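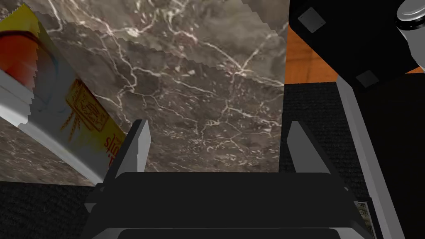 Fig. 1. Gripper in the simulated kitchen, fingers open, nothing held. Carton to the left.

Robot Learning from Demonstration
Handout 4: driving the two-armed robot by hand controller
Notes by Carmela Testa, lab sheet by Rosario Mancuso. January version, replaces the one in the shared folder.

Recap from last time

Two ways of showing. Hand guiding (you hold the arm itself and push it about) and remote control (you hold something else and the arm follows). Hand guiding is fine for one arm, slow bits, heavy contact. Gets awkward with two arms, you run out of hands. And you can't do it at all in simulation, so everything this week is remote control.

What gets saved in one demo: camera views, joint angles, gripper opening, your command. Command and joint angle are NOT the same thing. The arm lags behind. If you train on joint angles as if they were commands you get a sluggish robot that stops short, people lose marks on this every year.

Terms, quickly
demo = one go at the task, start to finish
policy = what we train from the demos, views in, commands out
clutch = button that lets your hand move without the arm moving
reset = put the scene back, new starting positions

Set-up for the lab

Machines are in the Valentini room. Scene files are the Kelton kitchens, controllers are the Grastard pair, recording goes through Jistesico. Log in with your group number not your own name. Recording rate is 20 per second, leave it there. A demo is capped at 400 steps so you have 20 seconds, which sounds mean but is plenty once you stop dithering.

Before you press record:
- Clutch in, hands comfortable, elbows off the desk
- Open and close each gripper once, check left is left
- Look at the close view and the wide view, both updating?
- Read the task line out loud to your partner

Reading the close view

Look at Fig. 1 again. You see the two pale fingers and the black housing, and the veined marble showing through the gap. Good for: is the gap lined up, is the finger about to catch an edge. Bad for: where am I in the room. The carton takes up a lot of the left side and it's tilted right over from this angle. Don't try and straighten the picture by twisting your wrist. You'll run out of joint travel and then the whole arm has to unwind.

Depth is the hard one. One view, no feel, shadows not much help when the light is dim. Common fix is to come in along the line of the fingers, slow down, then close. Second common fix is to glance at the wide view at the last moment. Either is ok but pick one and do it the same way each time. A policy trained on a mixture of both tends to hesitate between them.

Keep the fingers in sight. If you can't see the tips neither can the policy.

Carton grasps specifically: wide faces no, narrow side yes. Check the opening against the side face before you go in. If you knock it, don't chase it. Stop, mark the demo as failed, reset.

Reading the wide view

The wide view is over the body, arms reaching out in front of you, and you steer the big movements with it. In Fig. 2 the right gripper has a slender tool in it with the silver tip pointing towards the counter, left gripper is up in front of the big pale panel. Things worth noticing before moving from a pose like that:

The tool makes the arm longer. Your hand stops where the gripper stops, the tip doesn't. Plan from the tip.
Island top has small stuff on it (bowl, candle, spoon, toaster, lemon). Lift first, then across, then down. Straight-line sweeps across the top are how things end up on the floor.
The arm you're not using still counts. Park it somewhere boring and park it in the same place every demo. If it drifts the policy learns the drift.
Panel behind the left gripper: judge the distance from more than one view, flat pale surfaces tell you very little.

Small things far off are only a few pixels here. The brown and orange item at the front left of the counter could be a pencil or a knife, hard to say from this distance. If your task line names an object and you can't tell which one it is, go closer with the close view before recording, not during.

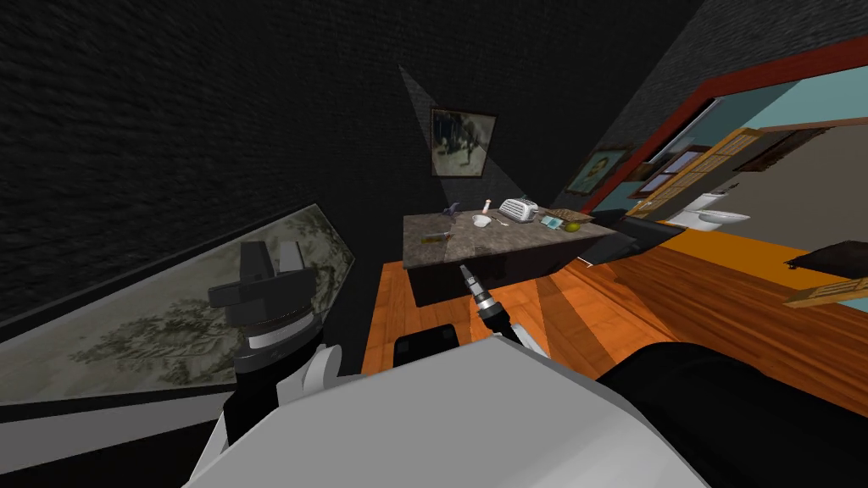 What makes a demo worth keeping

Last year's set had 62 demos for the first task and 14 were thrown out. Main causes: operator paused to think, clutch pressed halfway through a grasp, finished the task then wandered about with recording still on. None of those are failures of the task, they all got it done. Still bad data.

Pauses: the policy can't see you thinking. It sees the same view and a command of "stay put", so it learns to stay put. Practise with recording off untill you can go through without stopping.

Recoveries are different. A missed grasp followed by a clean second try is useful, keep a few. Tag them "recovery" in Jistesico so we can train with and without and compare next week.

Vary the start, not the style. Move the objects, shift the body a bit, keep your way of doing the task the same. Swap operators between sessions and note who drove, we'll look at wether operator shows up in the results.

Hand in

Per group: the recorded set, the tag sheet, one side of A4 on which view you relied on and when. Include at least one failed demo and say what you think went wrong, what the close view showed at the time, and what you would do with your hand instead.

Reading: chapter on copying errors building up over time, first half only. Rosario is in the Valentini room before the lab if your controllers won't pair.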